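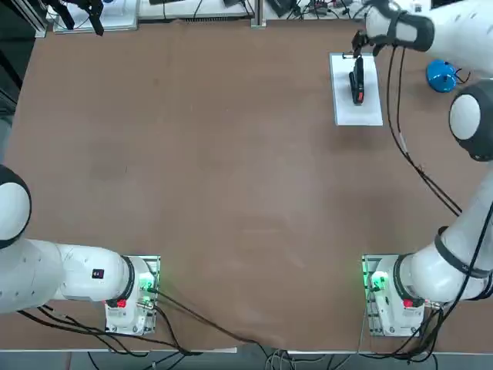

Danica Leka has been writing crossword puzzles for the Bandmont paper since before it had a website, and she would like it known that she has read your letters. All of them. There was a week in May when a clue about rhubarb brought in 222, most of them from people who grow it.

"I called it a fruit," she says. "I've called a whale a fish in this puzzle and nobody blinked. But you do not touch rhubarb."

We are in her kitchen, where the puzzles get made. She works with a pencil, a ruler and a dictionary whose spine gave up some years ago and is now held on with a rubber band. She tried one of the construction programs once. It filled the grid in a few seconds and used the word "esne," which is an old word for a slave and which she regards as a personal insult.

"If I have to look it up, it's out. If my sister has to look it up, I think about it. She does the puzzle in pen, so she has it coming."

Leka signs her work Clurkutell, a name she made up for a school newspaper and never got around to changing. Regulars address their complaints to Mr. Clurkutell. She answers them as Mr. Clurkutell, too, and has given him a bad knee and a low opinion of golf.

She came to the job sideways. The paper had been buying its puzzles from a small syndicate called Jidow, which closed without telling its customers, and for 2 weeks the back page ran a large ad for gutters. Leka was working in the classifieds department at the time and taking the phone calls.

"I told the editor I could make one. I'd never made one. The first had a corner where three of the words weren't words – I was hoping people would assume they were rivers."

How long does a puzzle take her now?

A daily takes an evening, she says, and the big Sunday grid takes most of a week, with nearly all of that going to the clues. The black squares she can do while the potatoes boil. She has filled almost 4,000 grids and keeps the originals in shirt boxes under the stairs, sorted by year and then, past a certain point, by whichever box had room.
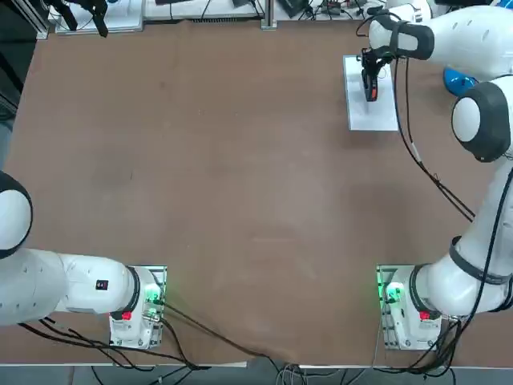 Does she ever repeat a clue?

She tries to let 5 years pass before using one again. "Oreo" is the exception, being mostly vowels and therefore holy. By her own account she has described that cookie every way a cookie can be described, and a few that the editor sent back.

What she won't do is make the puzzle easier on request, though the requests arrive weekly. Nor will she make it harder, which is what the other half of the mail wants. Her one steady ally is a reader who signs himself Dai and writes only when he has finished, giving his time in minutes and nothing else.

"He got slower last winter and I worried," Leka says. "Then he wrote in with a nine. I was so annoyed I put 'zax' in the next one."

She passes me tomorrow's grid and goes to put the kettle on. I get 14 across, then rub it out.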